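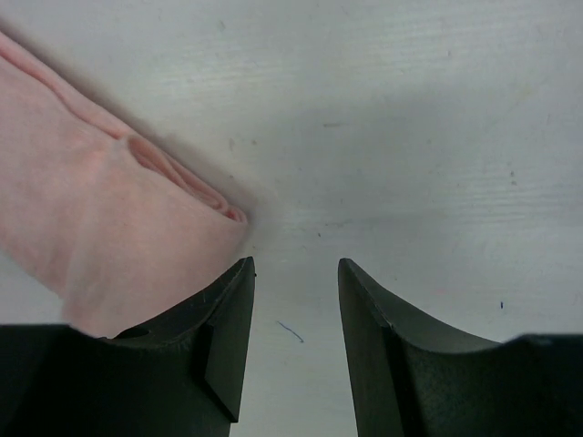

Folded pink fabric on a white tabletop.

The woman who runs the alterations counter at Josteck has a low opinion of most things written about laundry, and she warned me before I sat down that this would probably include whatever I wrote.

"Everybody wants a trick," she said. "Vinegar, freezer bags, tennis balls. I've been fixing clothes for 18 years and I have never seen a garment saved by a tennis ball."

I had come to ask her about claims. Over the past couple of years, the labels on sweaters, towels and blankets have gotten longer and bolder. Pill-proof. Odor-free. Softer with every wash. Irkia, a brand that sells mostly online, puts a promise of 10 years on some of its knitwear. She had one of their cardigans on the rack behind her when we spoke, waiting for a new elbow.

She asked that I leave her name out, partly because she still gets work from two of the brands she was about to complain about. I agreed. I don't like doing it, and readers should weigh her remarks with that in mind. She sells repairs, after all, and a person who sells repairs may not be the fairest judge of a sweater that claims never to need one.

She laughed when I put that to her. "If the claims were true I'd be out of business, sure. But look at the rack."

The rack proves less than she thinks. A repair shop sees the clothes that failed, and the cardigans that are doing fine stay home in a drawer. I said so, and she granted it, with some annoyance. Then she said I was free to ask Irkia how many of its cardigans were doing fine, and to let her know what they told me.

I did ask. The reply said that the 10 years refers to "expected life under recommended care." Recommended care, when I found it on the site, means hand washing in cool water, drying flat out of the sun, and resting the garment for two days between wears. It doesn't say what happens to the promise if you skip a step, or how anyone would know that you had.

"I've worn the same gray pullover for longer than that and I throw it in the machine," she said when I read this to her over the phone. "That doesn't prove anything either. It's a heavy pullover. It was heavy when I got it."

Weight is one of the few things she's willing to call a good sign. Another is the twist of the yarn – she will pull at a loose end and roll it between her fingers before she'll say a word about the rest. A loosely spun yarn feels lovely in the store, she told me, and that is exactly what it was made to do. The short fibers work their way to the surface and rub together into little balls, most often under the arms and along the side where a bag hangs.

"People come in and ask me what they did wrong. They didn't do anything wrong. They wore it."

So what about the sprays? Casura makes one that is supposed to "lock" fibers in place, and it costs more than she charges to close a seam. She had tried it, she said, on one sleeve of an old sweater of her own and left the other sleeve alone. After a season she couldn't tell them apart. I asked whether she had written down which sleeve was which, and there was a pause.

"I think it was the left," she said.

I include that because it is about the level of evidence on every side of this subject. The bottle cites a lab test but doesn't say who ran it or on what kind of cloth. She cites a sleeve. I have a towel at home that I've washed in hot water against all advice, and it's still a perfectly good towel, and I wouldn't ask anybody to spend money based on it.

She does have rules, though she hates the word. Wash less often. Turn things inside out. Don't overload the machine. Skip fabric softener on towels, which she says leaves a coating and makes them worse at the one job they have. Fold knits and keep them off hangers, which stretch the shoulders. A cheap comb will take pills off as well as an electric shaver, and it is harder to cut a hole with one.

The electric shavers bring her a fair amount of business. Cuypers sells a popular model with a guard, and she admits the guard is decent. "Then people take it off to get closer," she said.

I pushed her on the softener. Had she ever compared treated towels with plain ones? She hadn't. She'd heard it from the woman who trained her, and it had always seemed right. It also seems right to me, and it's printed on plenty of towel labels, but those labels are the same place I found "softer with every wash."

Near the end I asked if there was any claim on a tag she trusted.

She thought about it for a while, turning over the cuff of the Irkia cardigan.

"Fiber content," she said. "Mostly."

The cardigan would be ready Saturday, she added, and the owner had asked for a patch that wouldn't show. She had told him it would show.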